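Door-opening policy: great in sim with one texture set, falls apart with the others?

netham_kit
I'm training a two-armed robot to open cabinet doors in simulation, and this is the kind of kitchen I'm stuck on. 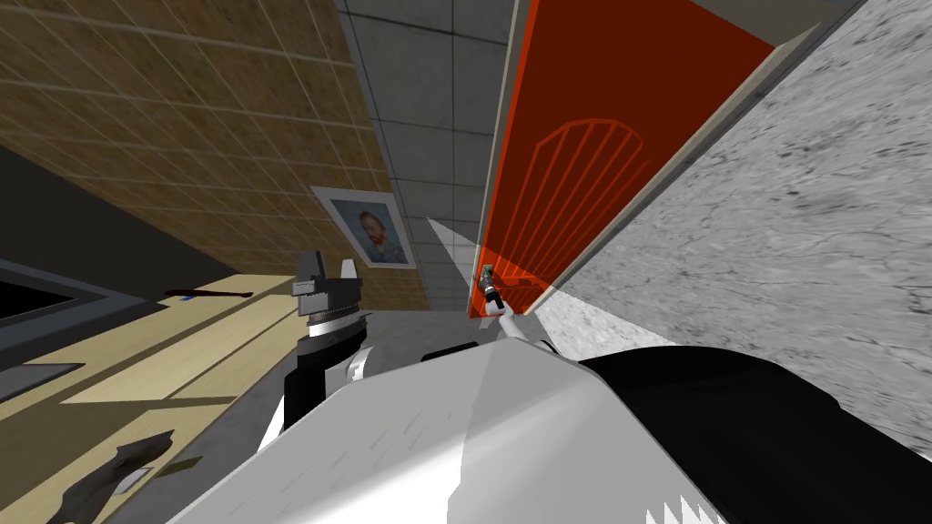 I have 163 demos, all teleoperated, and I swap wall, counter and door textures at random during training. On plain doors I get 79 wins out of 113 tries. On loud patterned ones it's 2. Same door geometry! Is my randomization too weak, or is the camera tilt hurting me?

Haruto Minami
Try freezing the tilt first and only changing textures - then flip it. I had the same mess in July and it was my image crops, they were chopping off the gripper tip half the time. Also check that your demos include the patterned doors at all. Random at training time won't help much if the sampler keeps picking the same few.

erum_dave
more demos

Lanwood Lou
Seconding the crop check. I'd add a wrist view too if you can, mine got way less picky about door color after that.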